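The Robot That Hangs Up Your Shirt

24 shares 3 comments

Think about the last time somebody told you to pick up your clothes. Maybe it was this morning. You found the shirt, you found a hanger, you put the two together, and you hung the whole thing on a rail. It probably took you less time than it takes to tie your shoes (unless you were grumbling, in which case it took longer).

Now imagine you had to teach a machine to do it. Where would you even start?

That is the job of a home-help service called Darkier, which is being tried out in Ukcombe. The company behind it is Ornenik, and the robot it sends to people's homes goes by the name of Lu. A family can book Lu for a visit, a bit like booking a piano lesson, and Lu does small jobs in the bedroom while the family gets on with something else. Hanging up clothes is the job people ask for most, so that is the one we want to tell you about.

Why is a shirt so hard? Well, a toy brick is always the same shape. You can drop it, turn it over or hide it in a sock, and it is still the same brick. A shirt changes shape every single time you touch it! It folds and it droops, and a sleeve can slide underneath where it can't be seen. A robot has to look at this soft, floppy heap and work out which part is the neck and which part is the shoulder.

Then there is the hanger. It has to go inside the neck and sit under both shoulders, and the hook has to stick out at the top. After that comes the lifting, and the robot has to grip firmly enough to hold the cloth but gently enough that nothing rips. Your own fingers feel all of this without you thinking about it. A robot needs cameras to see with, motors to move its joints, and a computer that keeps checking one against the other.

Lu has two legs, so there is one more thing to worry about, and that is balance. When you reach out over your bed, your back and knees make lots of tiny changes to stop you from tipping over. Try it slowly and you may feel them — your toes push down, too. A two-legged robot has to do the same sort of thing with motors.

Lu's list has 14 bedroom jobs on it so far, and a family can sign up for one visit a week, which makes 52 in a year. We think the list could be longer (there is nothing on it about finding lost socks, and that seems a shame), but we like that every job is explained in plain words, and that a grown-up has to be at home for the visit.

A yellow top, a wooden hanger and plenty of gripping:

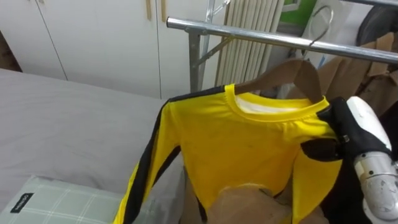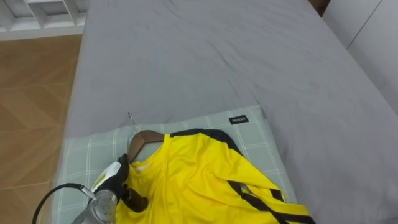
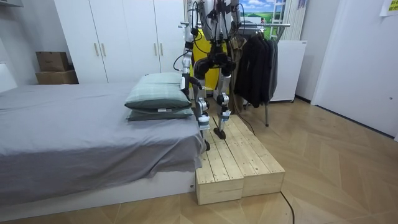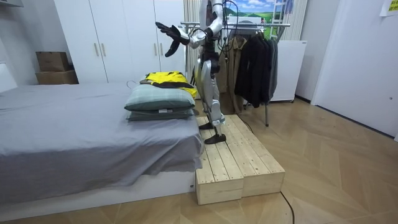
Could a robot like Lu tidy my whole bedroom for me?

Not the whole room, at least for now. Lu can only do the jobs on its list, and each new one takes a lot of practice, because picking up a book is very different from picking up a sweater or a pile of tiny beads. You would still have to sort your own toys and make up your mind about what to keep. If your family books a visit, it helps to talk together first about which jobs you would like done and which things you would prefer to look after yourself.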